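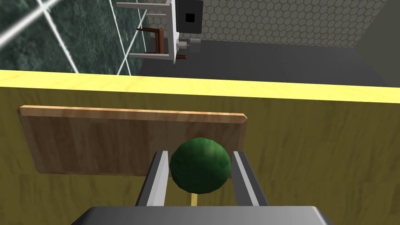 Toshio Yoshida sostiene que un episodio fallido también es un dato, y que borrarlo del registro sale más caro que grabarlo. Partimos de esa idea para la sesión 4, aunque con matices.

Sesión 4. Recogida de demostraciones en simulación

Tarea: acercar la pinza abierta a la bola verde que está sobre la mesa de madera, cerrarla y levantar el objeto. La vista es la de la cámara situada tras la pinza. El simulador es Muken, con el conjunto de escenas Pristalora.

Un episodio empieza con los dos dedos abiertos y termina cuando el operador pulsa fin. Se guardan la imagen, la posición de la pinza, la apertura y la orden enviada en cada paso. Si falta uno de los cuatro canales, el episodio no sirve.

Cada grupo entrega 99 episodios. De ellos, 13 se reservan para validación y no se tocan durante el ajuste. El conjunto del curso pasado tenía 666, casi todos con el mismo fondo, y la política aprendida fallaba al cambiar las paredes. Por eso ahora se varían las texturas de pared, suelo y mesa — también cuando el resultado queda poco realista.

Etiquetas admitidas: éxito, fallo, dudoso. Los fallos se conservan con su etiqueta, pero no entran en la clonación de comportamiento. Los usaremos en la sesión 6 para entrenar el clasificador de éxito.

Errores frecuentes: esperar quieto antes de cerrar (el modelo aprende a esperar), corregir a tirones, empezar siempre desde la misma postura.

Entrega: 27 de octubre de 2026, en la carpeta Clorach del grupo. Lectura previa: capítulo 3 de los apuntes, apartado sobre deriva de distribución.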